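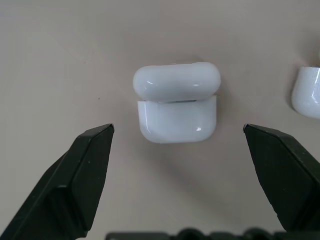 Charging case on the table.

Storing small lithium-ion devices for most of a year - what charge level, and do they need topping up?

Posted in Batteries and Power by Wanpen Wiriya, 13/12/2021

I will be working away from Hullville for nine months and want to leave several small battery devices at home. They are a set of wireless earbuds with a charging case, a bike light, a handheld GPS and a Bluetooth speaker. All of them have built-in lithium-ion cells that I can't remove without cutting something open.

The manuals are no help. The speaker manual says to charge fully before storage. The GPS manual says to store at half charge. The bike light has a leaflet that covers mounting only. The earbuds came with a card with a pairing diagram on it.

Last time I left things for a long period I charged everything to full, and when I got back an older speaker would not turn on at all. I tried two different chargers and left it overnight on each. No light. I assume the battery had died, but I would like to know whether full charge was the cause, or whether it simply ran down.

The storage place would be a closet on an inside wall. The apartment heat will be set low in winter. In summer there is no air conditioning while I'm gone and it can get quite warm in there by late afternoon. A neighbor has a key and could plug things in once or twice, but I would prefer not to ask for more than that.

What I need to know:
What level to leave each device at.
Whether the earbuds should be in the case or out of it.
Whether the refrigerator is better than the closet. I have read both opinions.

Edit: the GPS shows a percentage and is at 57 now. The speaker and the light only have colored LEDs.

grayline_dc

Two separate things wear on a stored cell and they pull in opposite directions, so the two manuals don't conflict as much as they seem to.

The first is calendar aging. A lithium-ion cell loses capacity while it sits, and it loses it faster when it is full and when it is warm. Full and warm together is the bad combination. A cell left at 100 percent in a hot closet all summer will come out with noticeably less capacity than one left half full.

The second is over-discharge. Every cell has a small self-discharge, and the device adds its own drain on top. The protection circuit draws a little, and anything with a soft power button draws more, as part of the board has to stay awake to notice the button. If the cell drops below its cutoff voltage the protection circuit disconnects it. If it then keeps dropping, copper can dissolve from the anode current collector, and a charger that is designed properly will refuse to charge it.
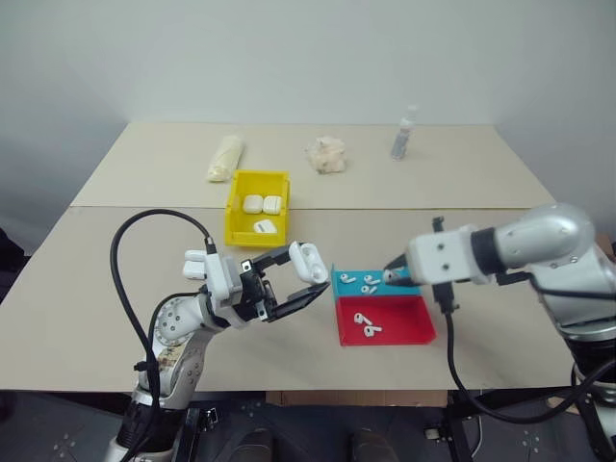

Your old speaker most likely went the second way. Soft power button, old cell with higher self-discharge, long wait. Full charge would not normally kill it outright. It may still be recoverable if the charger does a slow pre-charge at low current, but you have already given it two nights, and I would not try to force one that is deeply discharged. Take it to battery recycling.

For your list:

GPS: 57 percent is fine. Power it off completely. Do not use sleep mode.

Bike light: if it has a mechanical switch, half charge. Run it down from full on the low setting for half the rated time. That is accurate enough.

Speaker: large cell, soft button. I would go higher, up to 80 percent. The extra margin covers the standby drain, and the added aging at that level is small next to the risk of it going flat.

Earbuds: this is the difficult one. The bud cells are tiny, so any drain is large in proportion. In the case, the case battery keeps topping the buds up, which holds them at full and slowly empties the case. When the case runs out, the buds start to drain too. Out of the case, many models stay awake looking for a phone and go flat in days.

Some models have a shipping or power-off mode, usually set by a long press on the case button or on both buds. If yours has one, charge the case most of the way, seat the buds, set that mode and close the lid. If it doesn't, leave the buds seated in the case and have the neighbor charge the case. That is the one item I would spend the visit on.
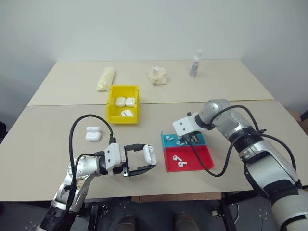

On the refrigerator: lower temperature does slow aging, so the people recommending it are not wrong about the chemistry. The trouble is condensation when you take the device out. Bare cells in a sealed bag, brought back to room temperature before the bag is opened, are fine. Finished devices with speaker grilles and open charging ports are a poor choice for it. Use the closet, low shelf, away from the door if the door gets sun.

If the neighbor comes once, halfway through is the best time. For you that puts it close to the end of April, ahead of the warm months. Two hours on a charger for the speaker and the case, then unplug. Do not leave anything on charge permanently.

pkmorrow

I always charge mine to full and never had a problem. Left a Sukprasert speaker in a garage over winter and it came back on first press. I think people worry about this too much. Just charge everything and go.

Also clean the charging contacts before you leave. Dry cotton swab.

Comment from grayline_dc: A garage in winter is cold, which is why full charge did little harm there. The case being asked about includes a warm summer. Agreed on the contacts.

T. Aldous (former repair tech)

Mostly agree with grayline_dc. Some additions from the bench.

I did returns for a distributor, Tranberg, and a large share of the "dead after storage" units were not dead cells. The device had latched off in protection and needed a different charger to wake it. Some USB-C to USB-C leads will not start a charge on a cheap device that lacks the correct resistors on its port. Use a plain USB-A charger with an A-to-C cable and leave it for an hour before you decide. I would try this on the old speaker before recycling it, provided the body is not swollen. If it is swollen, stop there and don't charge it.
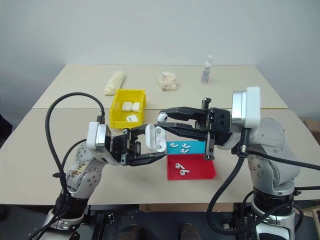

With earbuds, check that both buds show as charging before you close the lid for nine months. A bud that sits slightly high does not make contact and will be flat long before the other one. The usual causes are ear wax on the pins or oversized replacement tips. After storage the pair may also report different levels, and one full charge and discharge normally brings the readings back together. It does not restore lost capacity, only the estimate.

Write the date and the charge level on masking tape and stick it to each device. Your neighbor will not remember which ones were to be plugged in.

I would also turn off Bluetooth auto-connect on the speaker, if the app offers it. On the Clorkinico models that setting is under Power and not under Connections, and it makes a large difference to standby drain. I can't speak for other makes.

Last point, on LEDs. Green on a cheap speaker often covers everything from half to full. To get near 80, charge it until the light shows full, then play it at moderate volume for a fifth of the rated run time.

Comment from Wanpen Wiriya: Thank you. The A-to-C cable got a red light on the old speaker after forty minutes, so I will see if it holds. The earbuds do have a long press on the case button, but I can't tell from the card whether it is power-off or only pairing reset. I'll test it this week by leaving them a few days and checking the level.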